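4.3 Failures near contact

Most of what went wrong in the Tarngate kitchen suite went wrong in the last few centimeters, and we would like to spend a little time on it here, because the success rates in the previous section hide the problem rather well. A policy can cross the room, line up nicely with its target, and then spend the remainder of the episode pushing on something it can no longer see. Our first hint of this came from the close-range views, which we had recorded out of habit and had not looked at until March.

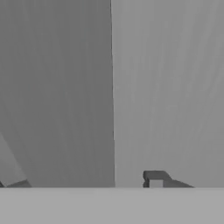
Figure 7(a). Close-range view in simulation. A large, nearly featureless gray surface takes up the left half of the image.

With so little in view to go on, the policy has to lean on what it remembers and on the measured joint positions. Both of our policies, Grorard and Stundine, were trained with every camera stream present, and neither had learned to treat a nearly blank image as a warning. They carried on with the motion they had already begun, and when that motion ended against a rigid surface, the commanded position kept moving while the arm did not. We came to call this wind-up, borrowing the word loosely from control textbooks, and we hope readers from that field will forgive us.

The refrigerator was where we met it most often. We ran 400 episodes of the door-opening task and marked an episode as unsafe whenever the simulated contact force at the hand stayed above 75 newtons for longer than 2 seconds. Of those, 60 were marked. The tall bar handles are not especially hard to grasp, and we had rather expected the trouble to come from slipping off them.
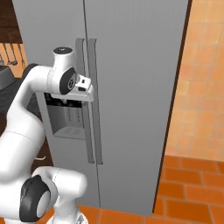 What we found in the logs was a different story. In most of the marked episodes the force began to climb before the fingers had closed on anything, usually with some part of the hand pressed to the door or to the handle from the wrong side. The stop monitor, which we had adapted from the Ostapchuk controller, did see these forces, but it compared them against a moving average. A slow, patient push raised the average along with the reading, and so the monitor was content to let it go on. Looking back, this was our own mistake and quite an ordinary one – the averaging window had been chosen to quiet false alarms during fast motion, and we never went back to ask what else it might be quieting.

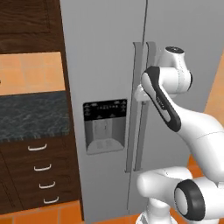
Figure 7(b). Door-opening task, with the gripper at the right handle of the refrigerator.

Replacing the moving average with a fixed limit removed the long pushes, as one would hope, though it also cut short a number of episodes in which a firm pull was exactly what the door needed. We settled in the end on a fixed limit that is tighter during approach and looser once the grasp check has passed. It is a plain solution and depends on the grasp check being right, so we would not want anyone to carry it over to hardware without a separate force limit underneath.

The island tasks gave us a gentler version of the same fault. Contact forces there were low, and the monitor would have had little to say under either rule, but a hand that keeps pressing after it has lost its target can still shove a plate some distance before the episode ends. 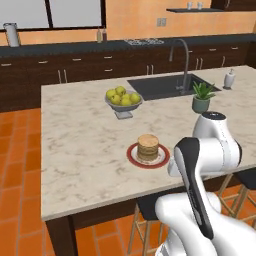 Figure 7(c). Island workspace, with the arm reaching toward the plate of pancakes.

We therefore log the gap between commanded and measured hand position in every task, including those where force alone would raise no concern. The gap proved the earlier signal of the two in the door episodes we reviewed by hand, and it costs almost nothing to record. Whether it holds up with softer objects is a question we return to in Section 5.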